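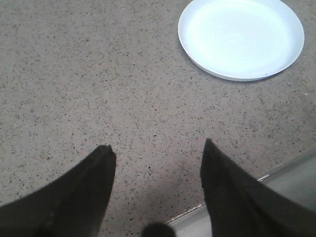
Re: Speckled counters in the Trelcombe kitchen

Posted to the Stunbridge Shared Kitchens list
Saturday, August 21, 2021

> We are down to 2 choices for the Trelcombe counters, plain white or
> the gray speckled one. The white costs 300 less. My worry with the
> speckled is that you can't tell when it's clean. Does anyone on the
> list live with it day to day?

We have had the gray speckle at Rarkeck since June of last year and I would pick it again. It's a brownish gray with black and brown flecks and a few near-white ones. The flecks go every which way with no grain.

You are right about crumbs. A dark crumb on the counter disappears among the flecks, but the same crumb on the rim of a white plate shows up right away. So we stopped going by eye. Whoever closes up wipes the whole surface, back to front, and then runs a dry hand over it. Anything left behind you will feel.

White plates are easy to find on it, even in poor light. We had some gray stoneware before and people kept setting things down on top of it. We gave that away and bought 20 plain white plates with a low rim. They stack fine — the old ones never did.

One thing to check before you order is the edge by the sink. Ours was left square and it has chipped twice. Ask for it rounded.

The sample piece is still in our cupboard if you want to borrow it.

Rarkeck kitchen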